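**1/** Gym bench thread. I've been putting this off since March, mostly by doing other things near the benches with a serious expression.

**2/** Background for anyone new: I clean at Jutside, a gym with 513 members and, judging by the upholstery, one shared towel. I work for my membership. The deal is two evenings a week, and the benches are mine.

**3/** Tonight's method is a cloth, the Witex spray, and leaning.
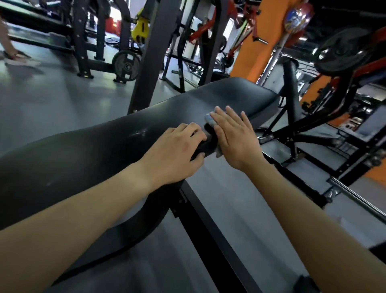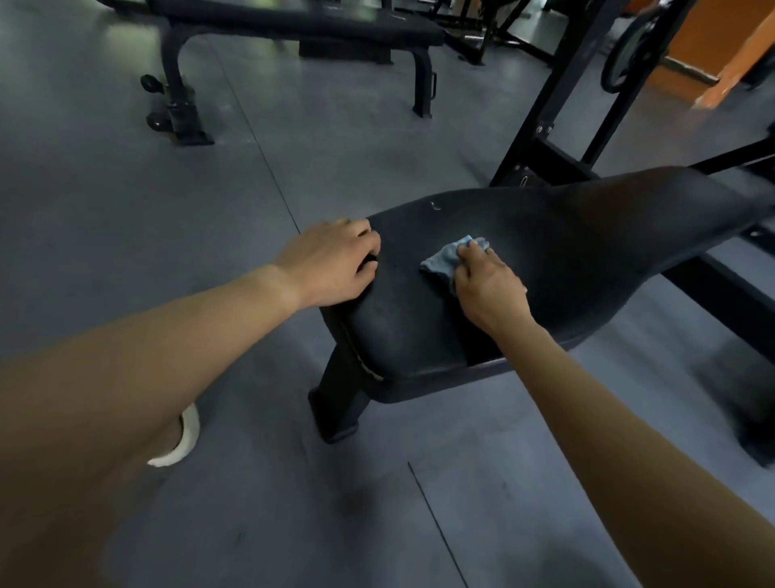
*Black pads, small cloth, one hand to hold on and one to scrub.*

**4/** Small cloth on purpose. I used to go in with a bath towel and feel very efficient. What a bath towel does is move the sweat to a new address. Fold a little one, use a face, turn it, use the next face. When you run out of faces, get another cloth.

**5/** Spray the cloth. Please don't spray the bench. If you spray the bench it runs down to the rolled edge and sits in the stitching, and then some poor guy lies down in a white T-shirt and gets up with a stripe.

**6/** The whitish smudges on black vinyl come in two kinds. Chalk and dried sweat wipe off. Scuffs don't. I have spent a good portion of my adult life scrubbing scuffs. Give it ten passes, and if it looks the same, congratulations, you own a scuff.

**7/** Now the sad one. One of the pads has a seam going at the rounded end, black cover frayed open and tan stuff showing underneath. It has the look of a baked potato.

**8/** You can't properly clean a torn seam. You wipe toward the tear and then stop, because anything wet you push in there lives in there. I dab around it like I'm doing its makeup.

**9/** I have reported the seam. There is a notebook at the desk for reporting things. My entry is under one that says "fan" and nothing else. No verb. Could be a complaint, could be a fan letter.

**10/** Priced a replacement pad from Bako: $62 plus shipping, bolts not included. Priced a roll of black vinyl repair tape: a lot less than that. I think we all know which way Jutside is going to go.

**11/** Before you reply "just use tape": I've used tape. Tape on a bench lasts until the first person in shorts. Then the corner lifts and you've invented a leg waxing service.

**12/** Someone asked last time about wiping the legs and the frame. Yes, do it, with a different cloth from the pad one. The feet collect hair. I don't know whose. Everyone I see in there is either bald or in a hat.

**13/** Order, for the people who like order: pad top, rolled edges, the end where heads go, then the end where heads go again. Frame last. Floor is a separate job and a separate mood.

**14/** The head end is the whole reason we do this, by the way. You can skip a day on the leg end and society will hold together.

**15/** Do not use the orange degreaser under the sink. I know it works. It works on everything, including the vinyl, which goes stiff and then cracks. I have a theory about the potato seam and that bottle and I can't prove any of it.

**16/** Also please stop draping the used cloths over the rack uprights to dry. That rack is for squats. It looks like laundry day at a submarine.

**17/** A word on the Sakis wipes in the tub by the door, the ones you're all supposed to use between sets. The tub had 23 in it when I started my shift. It had 23 in it when I finished. A stable population!

**18/** (I counted because I had a suspicion. I didn't enjoy being right as much as I'd hoped. I enjoyed it a medium amount.)

**19/** Total time for all the benches was almost an hour, including the part where I lay down on one to "check it" and looked at the ceiling.

**20/** The ceiling needs doing. I'm not putting that in the notebook.

**21/** Replies: yes, you can wash the cloths and reuse them. Hot wash, no fabric softener, it leaves a film and then the pads get slippery. Ask me how the incline bench was last fall. Or ask my tailbone.

**22/** Next time: the cable handles, which I have touched with my bare hands for years without once thinking about it, and would like to go back to that.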